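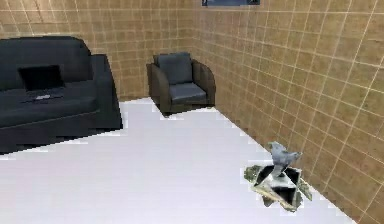

Iolo Craddock
16th October

Progress report on the arm on wheels, for those who asked and those who made the mistake of standing near me at the workshop kettle. It drives. It lifts. It doesn't yet do both on the same evening.

Quick recap for new people. I'm building a small mobile robot to pick things up off the furniture and floor at home and put them somewhere else. Total spend so far is £430, a number I'm sharing here and nowhere my family might read it.

The base is two wheels and a castor on a chopped-up shelf. The arm is printed, apart from the elbow, which I made out of aluminium after the printed one gave up holding a tin of beans over Grigore Rusu's foot.

It was a small tin. Grigore would like me to say it was a large tin.

I'm doing most of the learning in simulation. This sounds grand. It means I sit in the corner of the Stendutholm workshop in a coat, watching a pretend robot get things wrong in a pretend house, while other people make stools.

Why bother with a pretend house? In the real one I get a go every few minutes, then I have to crawl under something to retrieve the bits. In the pretend one I press a key and everything is back where it started, my pride included.

The simulator is called Stondex. Touran Khosravi wrote most of it over a winter to teach a robot lawnmower about flower beds, then lost interest in lawns. I inherited it with a text file of instructions whose first line is "sorry".

It had no indoors. It does now. I've put in a living room, with a sofa and an armchair and a laptop left open on the sofa, which is how laptops live in my house too.

The walls came out tiled. I meant wallpaper. I've had a long look and decided I'm a person who tiles his pretend living room.

There's also a thing on the floor over by the wall. I've lost track of which file it came from. Tamara Grecu says plant. Inès Courtois says sculpture. The robot says obstacle, and of the three I find the robot's view the most useful.

Right, the laptop. First attempt at teaching the arm to deal with it: drive up to the sofa, look down, find the edge, close the gripper. What it did was drive up to the sofa and keep driving up to the sofa.

Dark laptop on a dark sofa. The camera code saw one large dark item and steered for the middle of it. I can't say I'd have done better without my glasses on.

Fixed it by using depth and ignoring colour. I'm told this is what sensible people do first. I did it after 343 failed runs, so I can report that the other way is thoroughly explored.

Armchair news: it can now park in front of the armchair. There's nothing on the armchair. It parks there beautifully.

Some of you asked about motors. They're second-hand Clarberg ones, out of a machine that used to put lids on jars. Strong, noisy, and with a great wish to turn clockwise.

The shoulder motor and I had words in February. It wanted to go past 90 degrees, and the bracket was of the opinion that it shouldn't. The bracket lost. I've since put a stop in the code and a bolt in the way, and I trust the bolt.

Reach is 235 mm from the front of the base, which is fine for a coffee table and hopeless for the far side of a bed. You'll guess which one I decided to work on next.

In my defence, a bed is where things end up. Phones, remotes, glasses, the other glasses. If the robot can't do beds it can only do half my morning.

So I built a bedroom as well, and spent far too long on it. Teal walls. Wooden floor. Animals cut out of the headboard. My own bedroom has a damp patch and a bicycle.

Tamara looked over my shoulder and asked whether the robot needed a lamp on the chest of drawers. It didn't. It didn't need the vase either. I've stopped inviting Tamara to look over my shoulder.

Bed problems, in the order I met them. Mattresses are soft. Bed rails get in the way of wheels. An arm that comes in low hits the rail, an arm that comes in high runs out of arm.

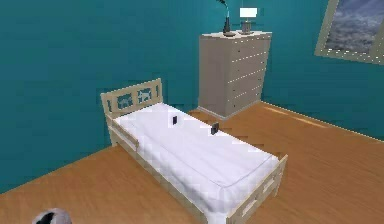
Can you train it in the simulator and then just run it on the real robot?

Partly. The driving carries over well once the wheel sizes match, but the gripping needs more practice on the real thing, as pretend fingers and pretend mattresses are both better behaved than real ones.

Touran's mattress, by the way, is a box. A very firm box. I've added a bit of give to it with a spring setting I found by guessing. Too low and things sink in. Too high and they leave.

One item left at such speed that I went through the log to find where it had gone. It was still going. I've since added a ceiling.

Going in from the foot end didn't help either, there's a footboard. Whoever designed beds was not thinking of short robots on castors. Fair enough, I wasn't thinking of beds when I bought the castor.

Current plan is a longer forearm. Inès has offered a length of carbon tube she was saving for a kite. She has offered it the way people offer you the last biscuit, so I've said yes and avoided eye contact.

A longer forearm means more weight out front, which means the whole robot bows politely when it picks anything up. I've moved the battery to the back. It now bows slightly less politely.

I did think about a lift, so the shoulder could go up and down on a rail. Grigore has a rail. Grigore also has opinions about the rail, and a drawing, and a second drawing. We're calling the lift Benkirane after the café where he drew it on a receipt. It doesn't exist yet and already has a name, so that's me committed.

Things I'd do differently if you're starting one of these: buy the good connectors. Label both ends of the wire. Put the off switch where you can hit it with your hand full.

Mine was underneath. I had to tip the robot over to turn it off, and it objected with its wheels.

Several people have asked for the room files. You can have them when I've tidied up, by which I mean named something other than room_new_new. Touran says the simulator itself is free to anyone who promises not to email him about lawns.

Tonight's job is trimming the carbon tube outdoors with a mask on, then a new wrist bracket. If the printer behaves I'll have a forearm on it by the weekend.

Printer is not behaving. Bracket has come out as a sort of nest. More when there's more.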